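Bibelfragen-Forum Firnelitz > Altes Testament > Propheten

Wie lest ihr die siebzig Wochen bei Daniel?

Follska
19. Februar 2019

Hallo ihr Lieben,
ich lese seit ein paar Wochen abends das Buch Daniel und hänge jetzt in Kapitel 9 fest. Bis zum Bußgebet ging alles gut, das Gebet finde ich sogar richtig schön (ich hab's mir abgeschrieben!). Aber dann kommt Gabriel und redet von siebzig Wochen, und ab da verstehe ich nur noch Bahnhof. Sind das echte Wochen? Jahre? In meiner Bibel steht unten eine Fußnote mit »Jahrwochen«, aber erklärt wird nichts. Und wer ist der Gesalbte, der da »ausgerottet« wird? In unserem Hauskreis hat jeder etwas anderes gesagt, und am Ende haben wir Kuchen gegessen.

Ich hab keine theologische Ausbildung, also bitte so, dass ich es beim Wäschelegen noch im Kopf behalten kann.

Cleditura
Hallo Follska, schön, dass du bei Daniel gelandet bist, da bin ich auch mal ein ganzes Jahr nicht mehr rausgekommen :-)

Also, im Hebräischen steht da ein Wort, das einfach »Siebener« oder »Siebenereinheiten« bedeutet. Dass es um Jahre geht, schließen die meisten aus dem Anfang des Kapitels: Daniel liest bei Jeremia von den siebzig Jahren, die Jerusalem wüst liegen soll, und die Antwort des Engels nimmt genau diese Zahl auf und macht sie siebenmal so groß. Dahinter steckt wohl auch 3. Mose 26, wo die Strafe siebenfach kommt. Lies das mal parallel, da ging mir damals ein Licht auf. 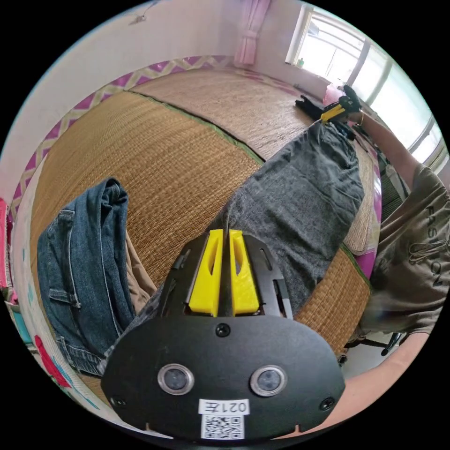 Graues Denimteil, wohl eine Jeans, auf der Strohmatte

Beim Gesalbten gehen die Meinungen dann wirklich auseinander. Viele Christen lesen es auf Jesus hin und fangen bei einem Erlass der Perserkönige an zu zählen. Andere denken an den Hohenpriester Onias, der in der Zeit vor den Makkabäern umgebracht wurde, und sehen in der letzten Woche die Verfolgung unter Antiochus. Ich persönlich neige zum Zweiten, weil Kapitel 8 und 11 auch dort spielen. Meine Mutter neigt sehr zum Ersten, und wir reden trotzdem noch miteinander. In meinem alten Kommentar steht das übrigens auf Seite 192, falls jemand zufällig den gleichen grünen Band hat, und dort sind beide Rechnungen nebeneinander in einer Tabelle.

Mein Tipp: Lies erst Jeremia 25 und 29, dann Daniel 9 noch mal am Stück, und lass die Rechnerei beim ersten Mal ganz weg.

Lâm
Sind Jahre. 490 Stück, 70 mal 7. Steht in jeder Studienbibel.
Ich würde noch Kapitel 10 dazunehmen, da wird Daniel wieder von einem Engel besucht und fastet vorher drei Wochen, und die sind dann ganz normale Wochen. Der Unterschied ist schon interessant.

Follska
Danke euch beiden!! Jeremia 29 hatte ich nur von der Spruchkarte mit »Zukunft und Hoffnung« im Kopf, dass die siebzig Jahre direkt davor stehen, war mir total entgangen. Das mit 3. Mose 26 muss ich mir noch in Ruhe anschauen, da bin ich bisher immer drüber weggeblättert. @Cleditura, weißt du noch, wie der grüne Band heißt? Unsere Gemeindebücherei macht im Juli wieder Flohmarkt, und da stehen immer stapelweise Kommentare für 2 Euro.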